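Prumotar Carry
Shared-load planning and control for two-armed mobile robots
Product page, Runari Software. Release 13.

Overview

Prumotar Carry is a planning and control package for moving furniture-sized objects with a person on the other side. It takes a rough model of the object, a goal pose and the robot's joint state, and returns whole-body commands that keep both grippers in agreement with each other and with whatever the person is doing. It runs as a single process next to the existing low-level controller. No changes to motor firmware are needed.

Typical loads are folding tables, shelving boards, bed frames and flat cartons. The package assumes a rigid object with two graspable points on one edge. Soft or hinged loads are outside the supported range -- a folding table counts as rigid only when the legs are locked open.

Shared-load mode

In shared-load mode the robot holds one end and the person holds the other. The person leads. Carry estimates the intended direction from the forces at both wrists and sends a base velocity that follows it, with a dead band so that small shifts in grip do not produce steps. The force estimator updates at 200 Hz on the reference computer. 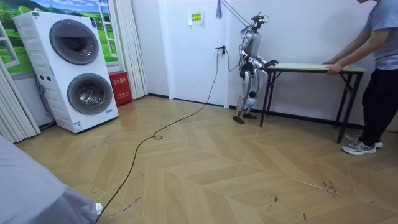 Two-ended hold on a folding table, robot at the near end, person at the far end.

Three settings matter most during setup:

Lead gain. How strongly the base follows the person. Start low. High values feel responsive on a smooth floor and oscillate on carpet.

Height match. Keeps the top level within the set tolerance by raising or lowering both grippers together. Turn it off for stairs and ramps.

Release rule. Defines when the grippers may open. The default requires support force from the floor and a voice or button confirmation.

Grasp perception

The edge finder works from the head camera alone. It fits a plane to the top surface, extracts the near edge and its two corners, and proposes a grasp pair with a minimum spacing between the hands. Once the hands are closed they hide part of the edge, so the tracker switches to the long sides of the surface and uses finger joint positions to hold the estimate of the near end.

Walls are treated as hard limits. When one long side runs close to a wall, the planner moves the load away from it before allowing any rotation. Low items on the floor, such as cables and stand bases, are entered in the footstep map as no-step cells. Feet seen near the far end are tagged as the partner and get their own clearance value.

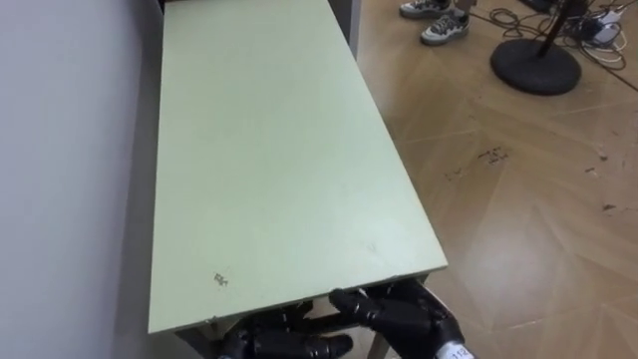
Requirements

Two arms with at least six joints each
Wrist force sensing, or joint torque sensing good enough to estimate it
One head camera, calibrated to the torso
Linux computer with a real-time kernel
Wired or wireless emergency stop, tested before each session

Interfaces

Commands and state use the Milošević message set, version 2 or later. Older logs can be converted with the included tool. The planner exposes 141 parameters, and most sites change fewer than ten. The rest are documented in the reference manual and should be left alone unless support asks for a change.

Logging is on by default and keeps the last 100 runs. Each log holds wrist forces, the edge estimate, planned and measured foot placement, and the state of the release rule -- camera frames are stored only if enabled.

Known limits

Glossy tops can cause the plane fit to drop out under direct light.
Handover between two people at the far end is not supported.
The partner tag is lost if both feet leave the view for more than two seconds.

Licensing and contact

Licenses are sold per robot and include one year of updates. Evaluation copies are limited to simulation. The next release is planned for December.

Technical questions: Catarina Lobo, integration support, Wastalville office.

Page last revised Sep 30, 2026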